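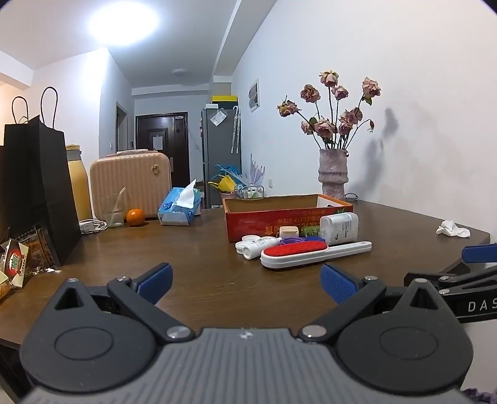

The blue fingertip pads are where most of the trouble starts, so most of your questions end up being about them. I run the handheld gripper side of our little tidy-up project, and since September I've been collecting everything that goes wrong and what we did about it. Typical job: pick the small stuff off a table and put it in a box. Two round silver pins hold the link arms to the gray body, two smaller ones sit at the outer ends, and when I say "inner pins" or "outer pins" further down, those are the ones I mean.

What was the September fault, exactly?

The jaws closed unevenly. One pad got to the middle before the other, so whatever you were gripping got shoved sideways and usually dropped. We lost 43 recordings out of a batch of 300 before anyone noticed the log (Uvari, our logging tool, had been flagging it the whole time, in a tab I never opened. My fault!).

So what caused it?

A loose inner pin. It had backed out a tiny bit, the arm had play in it, and the pad on that side lagged. Napaporn Kaewsai found it by wiggling the arms with her fingers, after I'd spent an evening blaming the software.

How do I check mine?

Switch it off first. Then hold the body and rock each arm gently. You shouldn't feel a click. Do both sides, then the outer pins. If anything moves that shouldn't, stop using it and write to us before you tighten it, we want a photo of how it was sitting.

Can I just tighten the pin myself?

Please don't go at it with pliers. I did, and I bent one. The right driver is in the Ongart kit, along with the thread lock. Leave it 24 hours to set, even if it feels solid after one.

My pads are slipping on smooth things. Same fault?

Probably not. Bottles are the worst for this, especially lying down. Wipe the pads with a damp cloth, let them dry, try again. Lint is a big one too — if you've been picking up tissues or anything with a fabric face, look closely at the texture on the pads. If they've gone shiny, ask for new ones.

Has anyone been hurt?

One pinched finger, mine, reaching in to clear a wrapper with the power on. No stitches, but I said some words. Fingers stay out of the gap unless it's off, and that goes for whoever is using the other gripper too. Two people at one table need to say out loud when they're reaching across.

Anything I should move before starting?

Hot drinks, glass, chargers with loose cable. We had a cable catch in the linkage once and it took a Vimis power brick off the table with it.

Will my old recordings be thrown out?

Only the ones with a lag over 8 milliseconds. The rest are staying in Sodach, and you don't need to redo them. If yours got pulled you'll have a note in your folder — if you think we got it wrong, tell me and I'll look at it again.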